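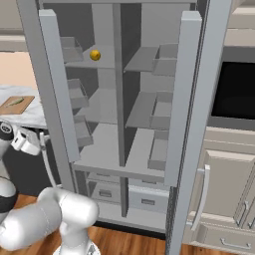
Household Food Waste and Storage Habits in Shared Student Housing
Project report, Food Systems and Society, second year

1. Background

Students who share a kitchen tend to shop separately, cook separately and store everything in the same place. Our group wanted to find out how much food gets thrown away under those conditions and whether a simple change in how shelves are shared makes any difference. Most of the published work we read looks at families. Shared houses come up less often, and when they do they are usually counted together with people living alone.

We worked with residents of Laryea Court, a block of shared apartments a short bus ride from campus. The building office let us put a notice in the lobby and leave forms at the front desk.

2. Questions

Which foods are thrown away most often, by weight?
What reason do residents give at the time?
Does giving each resident a fixed shelf change the amount?

3. Method

We recruited 38 residents. Each apartment got a kitchen scale, a pad of log sheets and a pen on a string. Residents weighed anything edible before it went in the trash or the compost pail and wrote down the item, the weight in grams and one reason from a printed list. Peels, bones, coffee grounds and tea bags were left out. Drinks were also left out, apart from milk.

The logging ran for four weeks in the fall. In the first two weeks residents kept food wherever they normally did. At the start of the third week we asked each apartment to assign one shelf or part of a shelf to each person and to keep one area for shared items such as butter, ketchup and eggs. We supplied masking tape and a marker. Everything else stayed the same.

Sheets were collected at 6 p.m. on the last day of each week and typed into a spreadsheet by two members of the group. Where the two versions did not match, we went back to the paper.

4. Results

We collected 97 log sheets that could be used. A few more were returned with no weights and had to be dropped.

Bread and bakery items made up the largest share of the waste, followed by salad greens, cooked rice or pasta, and fruit. Meat was thrown out rarely but in larger amounts at a time. The heaviest single week for one apartment was 3669 grams, most of it leftovers from a birthday dinner.

The reason marked most often was "forgot it was there." Next came "past the date" and "cooked too much." Only a few entries gave "did not like it."

Total weight per apartment fell by 25 percent after the shelves were assigned. The drop came mainly from greens and leftovers. Bread hardly changed, and most of the apartments told us they keep bread on the counter, so this makes sense. Waste from the shared area went up a little. Several residents wrote on the back of the sheet that they were not sure who was supposed to finish things kept there.

5. Problems

The two halves of the study came one after the other in the same apartments, so part of the drop could be due to people getting used to weighing their food. A comparison group that logged for four weeks without assigned shelves would have helped. We did not have enough scales.

One apartment stopped logging in the third week when two residents had exams. Their earlier sheets are in the list of common foods but not in the before and after comparison.

Residents also told us they sometimes ate things they would have thrown out, to avoid filling in the sheet.

6. Suggestions

We would suggest that the building office include a roll of tape and a short note about shelves in the move-in packet. The cost is low. A date written on leftovers would probably help too, but we did not test it.

A follow-up should run in the spring as well, include a comparison group and record what people buy, so that waste can be given as a share of groceries. The blank log sheet and the list of reasons are in Appendix A. The weekly totals are in Appendix B.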